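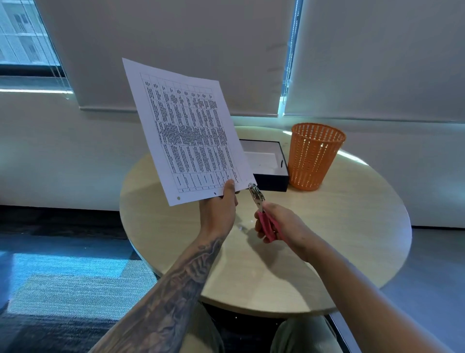 Das Blatt in der linken Hand, der Locher in der rechten, kurz vor dem nächsten Loch.

Papier lochen für Bruna: So nehmt ihr eine gute Vorführung auf

Willkommen in der Roboter-AG Urkum! Wenn ihr neu dabei seid, habt ihr Bruna wahrscheinlich schon kennengelernt, unseren zweiarmigen Tischroboter, und euch vielleicht gewundert, warum wir so viel Zeit damit verbringen, selbst am Tisch zu sitzen und ganz alltägliche Dinge zu tun. Bruna lernt durch Zuschauen. Wir machen ihr eine Aufgabe mit den eigenen Händen vor, zeichnen das aus der Sicht des Vorführenden auf, und aus vielen solchen Durchgängen wird später ihr Trainingsmaterial. In diesem Schuljahr ist das freihändige Lochen an der Reihe, und diese Anleitung führt euch einmal durch einen kompletten Aufnahmenachmittag. Sie ist ein bisschen länger geworden als geplant (wie immer bei uns), aber lest sie bitte trotzdem einmal ganz durch, bevor ihr euch an den Tisch setzt.

Was ihr braucht

Einen Einlochzangen-Locher mit gummierten Griffen, bitte keinen Bürolocher, in den man das Blatt hineinschiebt. Dazu einen Stapel bedrucktes Papier aus der Altpapierkiste. Am liebsten nehmen wir alte Tabellenausdrucke, auf denen die Linien bis dicht an den Rand gehen, denn an den Linien lässt sich später in der Auswertung prima ablesen, wie schräg das Blatt gerade gehalten wurde. Außerdem einen Tisch, auf dem sonst wenig herumliegt, eine Schachtel, einen Papierkorb und natürlich die Stirnkamera. Der Akku muss geladen sein! Bitte schaut vorher nach und verlasst euch da auf keinen Fall auf die Gruppe vor euch.

Den Platz einrichten

Setzt euch so an den Tisch, dass eure Unterarme bequem aufliegen können, und stellt Schachtel und Papierkorb nach hinten, in Reichweite, aber so, dass ihr mit den Ellenbogen nichts umwerft. Die Sachen dürfen von Durchgang zu Durchgang ruhig ein Stück wandern. Am Anfang haben wir alles mit Klebeband markiert und waren sehr stolz auf unsere Ordnung, und dann hat Bruna prompt ins Leere gegriffen, als der Korb einmal eine Handbreit weiter links stand. Seitdem verschieben wir absichtlich.

Mit dem Licht ist es so eine Sache. Fensterlicht ist schön hell, aber wenn die Sonne direkt auf weißes Papier fällt, sieht die Kamera nur noch eine weiße Fläche. Zieht also die Rollos herunter. Ein wenig Licht darf an den Seiten gern hereinkommen, und auch Schatten von den Händen auf der Tischplatte stören überhaupt nicht, die hat Bruna später ja auch.

Ärmel bitte hochschieben. Weite Pullover verdecken die Handgelenke, und gerade die brauchen wir. Uhren und Armbänder dürft ihr anlassen, Tattoos sind ebenfalls kein Problem. Im Gegenteil, wir freuen uns über möglichst verschiedene Hände und Arme.

Ein Durchgang, Schritt für Schritt

1. Startet die Aufnahme in Cervantes (das ist unser kleines Programm auf dem Laptop, das Symbol mit der Windmühle) und wartet auf den Ton. Beide Hände liegen dabei ruhig auf dem Tisch.

2. Nehmt ein Blatt und hebt es so hoch, dass es vor euch in der Luft steht. Daumen vorne, die übrigen Finger hinten. Das Papier darf sich dabei biegen.

3. Greift mit der anderen Hand den Locher und führt den Metallkopf langsam an den Rand. Langsam heißt wirklich langsam! Wer im Alltag flott locht, ist für die Kamera meistens viel zu schnell.

4. Kurz innehalten, drücken, wieder öffnen. Erst wenn die Zange ganz offen ist, zieht ihr sie vom Papier weg, sonst reißt das Loch aus.

5. Legt den Locher auf den Tisch, dreht das Blatt oder greift um, und sucht euch die nächste Stelle. 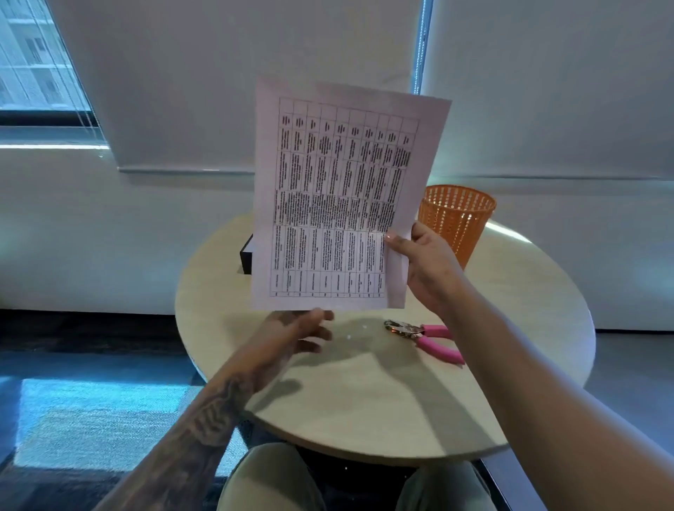
Zwischen zwei Griffen: das Blatt in der rechten Hand, der Locher auf dem Tisch, daneben zwei kleine Papierpunkte.

6. Wenn ihr fertig seid, kommt das Blatt in die Schachtel. Die Hände gehen zurück auf den Tisch, und erst dann beendet ihr die Aufnahme.

Ein Durchgang soll nicht länger als 60 Sekunden dauern. Wird es doch mehr, ist das kein Drama, Cervantes fragt dann nur nach, ob ihr die Aufnahme behalten wollt.

Das Umgreifen verdient Geduld

Für uns Menschen ist Schritt 5 so selbstverständlich, dass wir kaum merken, was unsere Finger da alles treiben. Die eine Hand hält fest, die andere kommt von unten dazu, dann lässt die erste los, und das Blatt fällt trotzdem nicht. Für Bruna ist das der schwierigste Teil der ganzen Aufgabe. Versucht deshalb, das Blatt immer mit mindestens einer Hand sicher zu halten, und schaut beim Umgreifen auch wirklich hin. Die Kamera sitzt an eurer Stirn, und wenn ihr zum Laptop hinüberlinst, filmt sie eben den Laptop.

Übrigens dürft ihr die Seiten gern wechseln und mal mit links und mal mit rechts lochen. Mit der ungewohnten Hand wird es ein wenig wackelig, das macht aber gar nichts.

Wenn etwas schiefgeht

Blatt fallen gelassen? Aufheben und weitermachen. Solche Durchgänge bekommen in Cervantes das Etikett "gerettet" und sind uns sehr willkommen, weil Bruna daraus lernt, wie man sich wieder fängt. Ist euch dagegen die Kamera verrutscht, brecht bitte ab und fangt neu an.

Die kleinen Papierpunkte bleiben während der Aufnahme einfach liegen, wo sie hinfallen. Nach jedem Block fegt ihr sie mit der Hand zusammen und werft sie in den Papierkorb. Bitte nicht auf den Boden pusten, aus dem Teppich bekommt man sie nur mit sehr viel gutem Willen wieder heraus.

Speichern und benennen

Cervantes legt die Aufnahmen im Ordner "Funance" ab. (Ja, der heißt wirklich so, das war ein Tippfehler aus dem Gründungsjahr, und inzwischen hängen zu viele Skripte daran.) Tragt bei jedem Durchgang ein, mit welcher Hand gelocht wurde und ob das Blatt neu oder schon geknickt war.

Unser Ziel sind 300 brauchbare Durchgänge bis Dezember, bisher haben wir 44. Ab 100 starten wir einen ersten Trainingslauf und probieren aus, ob Bruna den Locher schon an den Papierrand bringt. Wer bei diesem Versuch dabei sein möchte, trägt sich in die Liste an der Werkraumtür ein. Den Kameraakku hängt ihr zum Schluss bitte wieder ans Ladegerät im Schrank, unteres Fach links.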